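Feb 22, 2018

So I'm back at choir! I skipped most of December (bad throat, worse mood) and figured I'd forgotten everything, but the alto line in the Naqvi piece came right back the second the piano started. The high bit on page 17 is still a mess. I mouth it and hope the woman next to me is loud enough for both of us.

We've moved rehearsals to the old hall in Getetti, and I love it. It's freezing, there are 30 folding chairs that all squeak, and the sound in there is gorgeous – even our warm-ups sound like a real concert. Bring a sweater if you're coming to listen.

I've been practicing at home too, mostly while doing chores, and the neighbors haven't complained yet. My big plan for this week is to learn the second verse without peeking at the words.
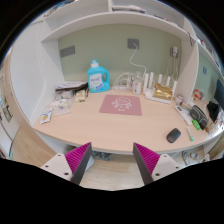

Trulitz Community Choir, Alto Section

New singers are welcome any time, and you don't have to read music (I barely do!).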